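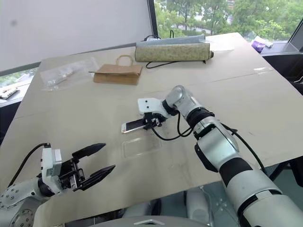
Fig. 1. Phone held over the cardboard sheet.

Projects > Housing Studies > Student Reports

Affordable Units at Drullen Court: What We Found

Our group spent most of March reading up on Drullen Court, the new low cost scheme on the old Rulix mill site, and we grew very fond of the place along the way (even the bus ride out there!). The developer, MacPherson, plans 1000 homes in all, and 800 of them are meant for first-time buyers. When we went through the published sales list we could match only 736 of those, and we would love to know what became of the rest.

The smallest flats have two bedrooms and share a laundry on each floor. We also handed out 180 survey forms at the Clindik bus stop, and the people who stopped to chat were wonderfully patient with us. Parking came up again and again.

Related reports
Renting Near Campus
Who Buys Off Plan?
Shared Laundries in Older Blocks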